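Brandell indoor cam: is the subscription doing anything?

Forum > Smart Home > Cameras and Doorbells

postrock_dad
Posted Tuesday, 7:12 pm

I've had two of the Brandell indoor cameras since October, one in the back hall and one pointed at the garage door. The free trial of the cloud plan ran out and now the app wants me to pay for "smart alerts." I let it lapse to see what I'd lose. So far I can't tell the difference. Same number of alerts, same nonsense. The furnace kicks on, the curtain moves, my phone buzzes.

Before I give up on the plan for good, has anybody measured this? I don't want to hear that it "feels smarter." The sales page is full of that already.

hexnut
Posted Tuesday, 7:40 pm

Measured, no. Canceled, yes. Person detection on mine flagged a coat on a hook every evening when the lamp came on. I moved the coat. Then it flagged the hook.

marla_b_47
Posted Tuesday, 7:58 pm

I'll disagree with both of you. The plan works fine if you draw the zones properly. Most people leave the zone covering the whole picture and then complain that the whole picture sets it off. I have mine cut down to a strip by the front door and I get maybe one bad alert a week.

postrock_dad
Posted Tuesday, 8:05 pm

Zones are free though. I still have them. So what is the paid part doing in your setup?

marla_b_47
Posted Tuesday, 8:21 pm

Sorting people from pets, and keeping clips longer than a day. You don't have to want it. I'm saying it isn't a scam.

gutterball
Posted Tuesday, 8:33 pm

I did count, because I was annoyed. I left a Brandell on full sensitivity in my den with the plan turned on and let it run until I had 200 alerts. Then I went through every clip. 176 of them had no person and no animal in them. Light changes, mostly, and a lot of clips where I could not find one thing moving. It was labeled "Person" on a good chunk of those.

So no, marla, I don't think it's zones. If the label says Person, there should be a person.

marla_b_47
Posted Tuesday, 8:50 pm

Full sensitivity. Come on. The manual tells you to start in the middle.

gutterball
Posted Tuesday, 8:54 pm

The manual tells you the plan corrects for it. Page with the little owl on it. I can live with extra motion alerts at full sensitivity. I can't see why sensitivity should change what the thing thinks a human looks like.

slowlane
Posted Tuesday, 9:15 pm

Different question, same topic. Did any of you compare it to the Collow? I was set to buy one because it saves to a card and doesn't need an account. The reviews are glowing, but I noticed that they all praise the same three things in the same order, and that makes me nervous.

hexnut
Posted Tuesday, 9:31 pm

I own a Collow. Good points: the card works, and it doesn't nag. Bad points: the app looks like it was built over a weekend, and playback skips if you scrub faster than a crawl. Night picture is worse than the Brandell. It doesn't try to recognize anything, so at least it's never wrong about it.

slowlane
Posted Tuesday, 9:38 pm

That's more use to me than the reviews were. Can you get at it from outside the house without opening ports?

hexnut
Posted Tuesday, 9:44 pm

Only through their relay, and the relay was down twice last month that I know of. I ended up using a VPN on my router. If you don't want to mess with that, skip it.

tin_whistle
Posted Tuesday, 10:02 pm

Everyone here is arguing about alerts and I'd like to point out that the picture on all of these cheap ones is not great up close. The box says sharp from arm's length. I don't believe any close focus claim until I see plain stills with no sharpening slapped on. Pale background and dark stuff up front is where small cameras have a hard time.
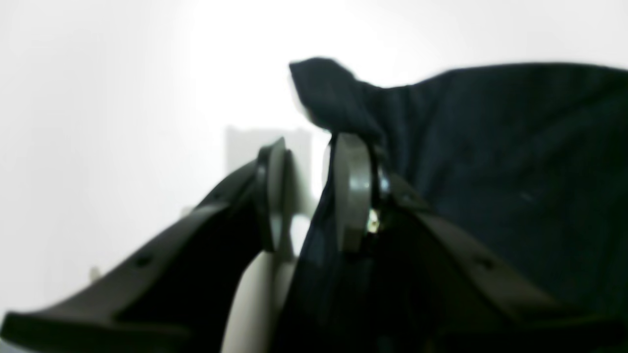
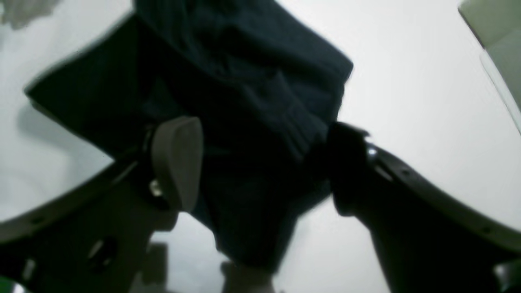
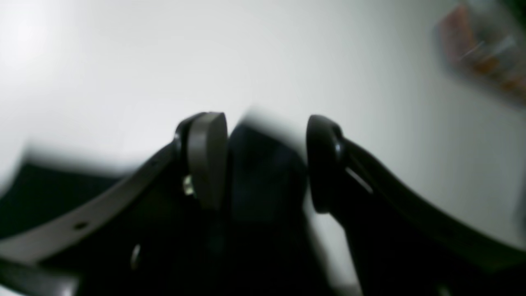
marla_b_47
Posted Tuesday, 10:20 pm

Who buys an indoor camera for close up work? Mine is on top of a bookcase. I need to see if the kid got home.

tin_whistle
Posted Tuesday, 10:26 pm

People put them on desks, on shelves over a crib, over a 3D printer. If the box makes the claim, I get to check the claim.

postrock_dad
Posted Tuesday, 10:31 pm

I'm with tin_whistle on that, but can we get back to the plan? I wrote to Brandell support and asked what "smart alerts" does that the free tier doesn't. Ticket 1734, for anyone who wants to wave it at them. They sent me a link to the sales page. I wrote back that I'd read the sales page. They sent me a link to a video of the sales page.

gutterball
Posted Tuesday, 10:37 pm

I got the video too. The dog in it triggers a Pet alert on the first try. Must be a different firmware.

slowlane
Posted Tuesday, 10:49 pm

Has anyone tried running the Brandell through a Turitz hub? The hub is supposed to do its own detection, so you wouldn't need the plan at all.

hexnut
Posted Tuesday, 10:58 pm

It'll pull the stream if you turn on local streaming first. That setting is buried under Device, then Advanced, then Network, and it switches itself off after updates. Mine did, anyway. I wouldn't buy a hub just for this.

marla_b_47
Posted Tuesday, 11:06 pm

So the fix for a monthly fee is to buy a second box and babysit a setting. I'll keep paying.

postrock_dad
Posted Tuesday, 11:14 pm

Fair enough. I'm going to set both cameras to medium, redraw the zones the way marla has hers, and leave the plan off. If I'm still getting alerts from a curtain after that, they go back in the box and I'll try a Collow in the garage. I'll post the counts when I have them, good or bad.

gutterball
Posted Tuesday, 11:19 pm

Save the clips somewhere before they expire. A day goes fast on the free tier and I lost my first batch that way.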